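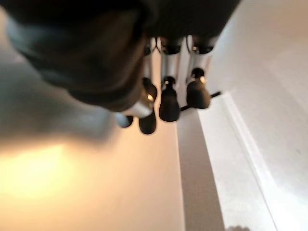
Drirnum Introduces Gallura, a Cabinet Hardware Line for People Who Have Put It Off Long Enough

DEKHAM - Drirnum, the maker of knobs, pulls and hinges for kitchens that were supposed to be finished years ago, today announced Gallura, a collection of 124 pieces of cabinet hardware going on sale in September. The collection comes in two finishes, bright silver and black, and a good part of it uses both at once. Drirnum's design team spent most of a winter arguing over exactly how round a black tip should be, and would like the public to know that the matter is closed.

Gallura replaces the company's previous range, which was offered in nine finishes. Five of them were bronze. Store employees were unable to tell these apart and eventually stopped pretending to, and a fair number of customers went home with a kitchen in three kinds of bronze and didn't find out until the sun came around to that side of the house. Drirnum regrets this and has honored every exchange request, including one that arrived with the cabinet door still attached.

The new line follows a survey of 574 households carried out by Dudek, the company's research arm, which asked people how they felt about the handles in their kitchens. Most had never been asked before. The leading complaint was the handle that catches the pocket of a bathrobe, followed by the knob that spins in place and the pull that was installed upside down by a previous owner and has been left that way out of respect. Many respondents reported at least one door they open by prying at the corner with a fingernail. Several called this "the good cabinet."

Dudek also asked how long people had been meaning to replace their hardware. The answers were discouraging from a human standpoint and very encouraging from a sales standpoint. 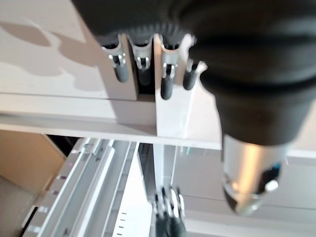

To deal with the bathrobe problem, every pull in the Gallura line now turns back toward the door at both ends, leaving nothing for a pocket to hook. The company tested this with a rack of bathrobes, a number of cardigans and one pair of headphones on a long cord, walking past a row of test cabinets at what it calls breakfast speed. Early versions did badly. One prototype took a belt loop clean off and was quietly retired to a display case in the Dekham lobby, where visitors are asked to stand back from it.

Spinning knobs have been dealt with too. Each Gallura knob has a small raised tooth on its base that bites into the face of the door and keeps it from turning. The tooth will leave a mark. Customers who are worried about the mark are reminded that it's under the knob.

The pieces are sized to fit the screw holes people already have, as far as anyone can. Drirnum recognizes that holes drilled by a manufacturer and holes drilled on a Sunday afternoon by a brother-in-law follow different schools of thought. For the second kind, the collection includes a set of long backplates that cover a wide range of earlier decisions. These were the most requested item in the survey by some distance, and the company has ordered accordingly.

Gallura also includes tall pulls for refrigerators with matching panels, a finger cup for sliding doors, and a very small knob intended for the drawer under the oven. Drirnum doesn't know what people keep in that drawer either. 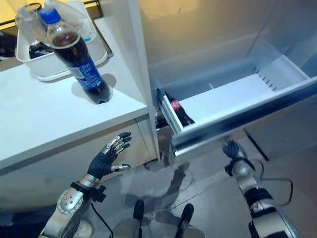

White cabinet, open refrigerator and a bottle of Pepsi on the countertop.

The instructions have been rewritten. The old sheet was a single folded page with eleven languages on it and a drawing that, according to customer service, looked like a man fighting a ladder. The new one is a booklet in larger type. It covers measuring, drilling, what to do after drilling in the wrong place, and how to hold a screw in the back of a cabinet while someone else holds the knob on the front and you both say "Now?" at the same time. The section on drilling in the wrong place is the longest.

A paper template comes in every box. It should be taped to the door before any holes are made, and the company would take it as a personal favor if people did this.

Gallura will be sold in more than 800 hardware and home stores, in single pieces and in kitchen sets. The kitchen sets include one spare knob. Drirnum suggests putting the spare somewhere safe, and accepts that it won't be seen again until the house is sold. Additional spares can be ordered singly for as long as the line is in production, with the same screws and the same finish - a promise the company was not in a position to make about the bronzes.

Remaining stock from the previous range will be marked down through the end of summer. Shoppers are advised to buy all they need in one visit, from one box, and to check it by a window.

About Drirnum

Drirnum designs and makes cabinet knobs, pulls, hinges and drawer slides at its plant in Dekham. It began with hinges, which sold steadily and drew no comment from anyone, and moved into knobs in search of attention.

Media Information

Samples of both finishes are available to home and design editors on request from the Drirnum press office. Please specify the number of holes. Calls are answered until 4 p.m., and messages left after that are returned the next morning.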